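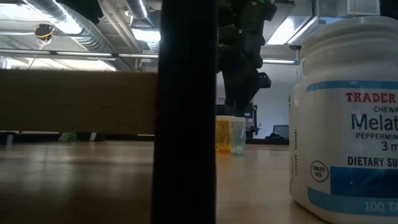 4.2 Equipment planning and budget

The bench was costed in two parts: the arms, with their frame and mounts, and everything that goes on the table. Most groups plan the first part with care and leave the second to petty cash. Our records suggest this is a mistake. The arms were bought on one order from a single quote, and the final bill matched it. The table items were bought in small lots from several shops and went over their budget line before the trials had started.

Quotes for the frame were requested from Ekimow and Pralgate. Ekimow was cheaper but could not deliver before December, and a delay would have cost us a term of student time. We chose Pralgate and paid the difference out of the travel line. Sheikh supplied the spare gripper fingers. We ordered 2 sets and would now order more, as fingers wear faster than any other part and the lead time is 60 days.

Figure 7. The two-arm bench with pill bottles and cups set out on the table.

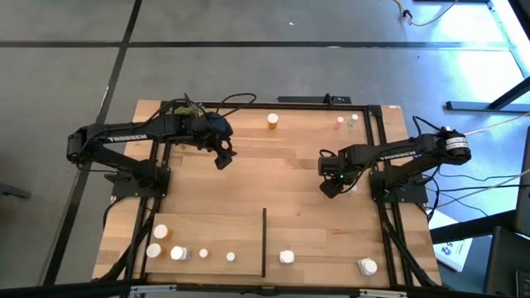

Bottles and cups should be bought in bulk at the start. Shops change their packaging without notice, and a bottle with a slightly different cap has to be treated as a new object, with new trials. Josefina Ibarra, who kept the accounts for the project, put each type of item on its own line so that a change of supplier could be seen at once. We recommend the same practice to other small groups.

Floor space also needs a line in the plan. The table takes up less room than the cables, stands and walkways that go with it, and our first room booking was too small. Moving to a larger room meant a second delivery charge from Clarkitz, which had not been budgeted.

By the close of accounts on Oct 6, 2018, we had spent 95 per cent of the grant's equipment money. The remainder was held back for repairs. No service contract was taken out for the arms, a choice we discuss with the running costs in Section 4.3.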